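Hanging socks, week three

I said in the last post that I would write up the sock task once we had enough recordings to say something useful about it. We now have 478 episodes that I'm willing to train on, so this is that post.

A quick recap for anyone who missed the earlier ones. I work at Gumance, a small company in Wakville, and most of my job this year has been collecting demonstrations for a two-armed robot. A person drives both arms, we record the joint positions and the cameras, and the recordings go into a model that tries to do the same thing without the person. Before socks we did cup stacking and a box-closing task. Both of those were easier than this one, and I didn't appreciate that at the time.

The task is simple to describe. Socks start flat on the table. A clothes hanger with a row of clips hangs above them on a wire. One arm picks up a sock by the cuff, the other opens a clip, the cuff goes in, the clip closes. Repeat until the table is clear.

The clips are where the time goes. A clip on a hanger isn't fixed to anything solid. If you push on it, it swings away, and the whole hanger turns with it. A human hand deals with this by pinching both sides at once and not thinking about it. A gripper with two fingers has to arrive with one finger on each side of the clip, close evenly, and then hold still while the second arm brings the sock up. If one finger touches first, you're chasing it.

Radoslava Malý does most of the driving. She used to run the second shift at Dudek, where she did rework on small electronic assemblies, and her hands are much steadier than mine. In my first session I completed 12 episodes in an afternoon and threw out most of them. She passed that before lunch on her first day. Her advice was to stop following the clip when it moves. Wait for it to come back, then close. I've put that in the operator notes word for word.

We record a head view and the wrist views together. The head view is good for where things are in general. For the clips it is nearly useless, because the gripper ends up covering the thing you care about. The wrist views are what the model needs for the last inch or so, and they are also the ones I look at when I'm deciding whether to keep an episode.

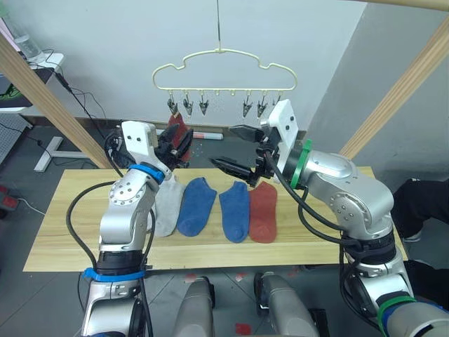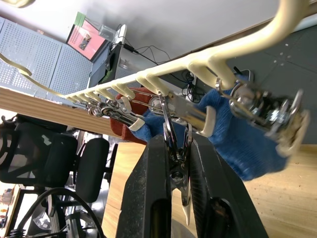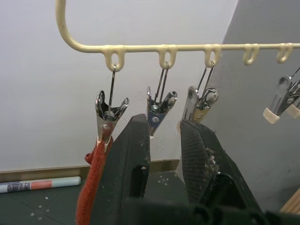 The sock task from the head camera first, then two close views of the clips from the wrist.

I changed a few things along the way, and I'll list them in case you're setting up something similar.

First, starting positions. For the first week we laid the socks out the same way every time, and a test model trained on those recordings did well until I moved one sock a couple of inches to the side. Then it reached for where the sock used to be. Now the operator moves the row between episodes and changes the order of the colors. It adds a little time to each reset but I wouldn't go back.

Second, the clip order. We let operators choose whichever clip they liked. That was a mistake. Each person had a different habit, and the model averaged the habits and headed for a spot between two clips. The rule now is to start at the left end and work right, with no skipping. If a clip is missed twice, you may go on to the next one and the episode gets a tag.

Third, failures. Dexter Kincaid, who handles the training side, asked me to stop deleting episodes where the sock falls and gets picked up again. My instinct was to keep the data clean. His argument was that the robot is going to drop socks, and if it has never seen a recovery it will stand there with an open gripper. We have 101 of these recovery episodes in the set now. I still delete the ones where the hanger spins around and the operator gives up.

Fourth, speed. New operators go too fast near the clips and too slow everywhere else. I'd like the opposite. A long pause in mid-air looks harmless in the recording, but the model learns the pause too, and then it hovers.

The storage side is boring but took up a full day. We had been naming folders by hand, and two people picked the same name on the same morning. Everything goes through the Drellitz script now, which is a small tool Dexter wrote to stamp the operator, task and episode number on each recording before it gets copied over. The total across all tasks stands at 1,516 episodes, and I can find any one of them without asking around.

As for results, it's early. The current model picks up socks well. It gets a gripper onto a clip on most tries if the hanger is still, and much less often if it's swinging. Getting the cuff into the open clip is the weak part. Sometimes it closes on the very edge of the fabric and the sock slides out a moment later. Dexter thinks more data will help with that. I think we should also grip the cuff closer to the corner, so I'm going to have Radoslava record a batch that way and we'll compare the two.

Next week we move on to thicker socks and a second hanger with stiffer clips. I'll post the comparison when it's done. If you've collected data on clips or clothespins and found a better way to deal with the swinging, please leave a comment - I'd like to hear about it before we record another few hundred.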